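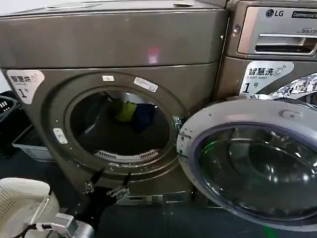

Tenants' meeting, Witden building, November. Started 7:10 pm in the downstairs lounge, Gonçalo chairing, Meinrad taking notes (sorry for the spelling). 27 units represented incl. proxies, so enough to vote. Minutes from last time approved, one fix: the bike hooks were quoted at $61 each and not for the set. Gonçalo wants all building stuff labeled the way the front loader with the big black 1 is, so people can write "1" on a repair slip and we know which one they mean. Storage cages, bike hooks, breaker boxes, all of it. Agreed, no vote needed.

Heat
Long one. Top floor still too warm, ground floor still cold before 8 am. Eder came out, bled the risers on the north side, said the balancing valves on the south side are stuck and need replacing. Written quote not in yet. Unit 4 has been running a space heater all day and wants the electric bill looked at. Gonçalo said the lease covers that only if the temp log shows it under the limit, so KEEP A LOG. Thermometer readings morning and night, write them down, hand them in at next meeting. Log sheets on the mailroom shelf.
Question from the floor, can we withhold rent. Gonçalo: no, not without legal advice first, please don't do it on your own. Some disagreement. Moved on.

Lease renewals
Jalteria (managment co.) sent out renewal letters to some people and not others. Seems to go by move-in date but two people on the same date got different terms. Asked everyone with a letter to bring a copy, names blacked out if you want. Meinrad will line them up side by side and see what's different. So far what we know:
- 2 year option offered on the east side only
- pet fee went up, but not for people who already have a pet on the lease
- new clause about subletting, nobody at the table could make sense of it, going to the tenant clinic
Don't sign early. The letters say 30 days but the notice period in the old lease is longer and the old lease still counts til it runs out.

Front door and packages
Omirel keypad is failing in the cold again. Works if you press slowly. Code gets changed on the 1st, new one goes under doors on paper, not by text, after what happened last time. Please stop propping the door with the recycling bin.
Packages: three went missing since the last meeting, all large boxes left on the floor by the radiator. Idea of a locked cabinet came up again. Motion to ask Jalteria for a cabinet in writing, carried, 2 against. Those against want a camera instead. Camera idea tabled, people on the first floor don't want it pointing at their doors and that's fair.

Laundry hours
Current hours 7 am to 10 pm. Request to open at 6 for people on early shifts. Unit under the stairs objects, spin cycle comes through the wall. Compromise: 6 am start, weekdays only, trial until the next meeting, then we look at it again. Carried. Also a reminder about moving other people's wet clothes. Give it ten minutes, then a basket is ok, the floor is not ok.

Courtyard
Leaves. The gutter over the back steps is packed and the steps ice up from the drip. Jalteria says landscaping contract covers courtyard but not gutters. Gonçalo to write back with the photo from last winter of the handrail with the icicles on it. Salt bucket needs a lid. Herb boxes to be emptied before first hard frost, anything left gets composted. Rosemary stays, it's been there longer than most of us.

Money
Tenant fund is small but fine. Out since last time: photocopies, stamps, coffee for this meeting. In: bake table. Motion to spend up to $61 on a lid and a bag of salt if Jalteria hasn't answered in two weeks. Carried, none against.

Other business
- Stairwell light on 3 flickers. Reported already, will report again.
- Someone is feeding pigeons from the fire escape. Please dont.
- Holiday potluck yes, date to be picked by sign-up sheet. No open flames this year.
- Kids' bikes in the hall by unit 4, fire marshal issue, need to go in a cage. Free cage available, see Gonçalo.

To do
Gonçalo: chase Eder for written quote, letter to Jalteria re cabinet + gutters, number labels for cages and hooks
Meinrad: compare renewal letters, tenant clinic appt, print log sheets
Everyone: temp logs, copies of letters

Closed 8:50 pm. Next meeting same room, notice goes up by the mailboxes. Chairs to be stacked against the back wall please, not by the exit.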